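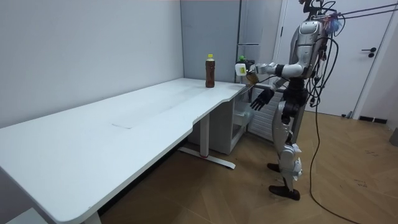 Subject: Re: [plarnlow-users] Notes from the Ustness open day
Date: November 4, 2018

On the Ustness thread, the original poster wrote:

> I missed the open day. Was the humanoid walking on its own, or was it
> on a line the whole time? And did they run pick and place live, or
> only play back a recording? We are looking at the same arm controller
> for Sundthorpe and I would like to know what the grip code does with
> light plastic containers.

Answers in order.

1. Tether. It was on overhead cables for every run I attended, with a separate cable bundle going from the back down to the floor. They said the overhead lines are fall protection and carry no load in normal standing. I had no way to check that. Walking was not on the program. All of the desk work was done standing, feet slightly staggered, at the corner of the white L-shaped desk.

2. Live or playback. Live, according to the operator. The task was to reach out over the desk corner with the right arm and handle small household items, among them a white container with a yellow label. The left arm stayed low and took no part. I stayed for 17 attempts. Two were stopped by the operator before contact, and one ended with the container on its side. The rest they scored as good.

3. Grip code. Closing force is set per object from a table, not estimated during the grasp. The table was filled in by hand in June. For thin-walled containers they cap finger current at 90 percent of the default and slow the last part of the close. The control loop on the arm runs at 100 Hz, which I thought was low. They agreed and said the limit is the bus, not the controller.

I also asked about wear. The finger tendons are changed every 2,000 cycles whether or not they show damage. No figure for the wrist yet.

Two things I would check before Sundthorpe commits. First, reach: the far corner of the desk is a long extension for that arm, and I did not see any attempt with the elbow well bent. Second, the wiring at the neck is fully exposed. Fagundes sells a cover for the older torso, but I don't know if it fits this one.

The slides are supposed to go on the Ustness page. I haven't found them there so far.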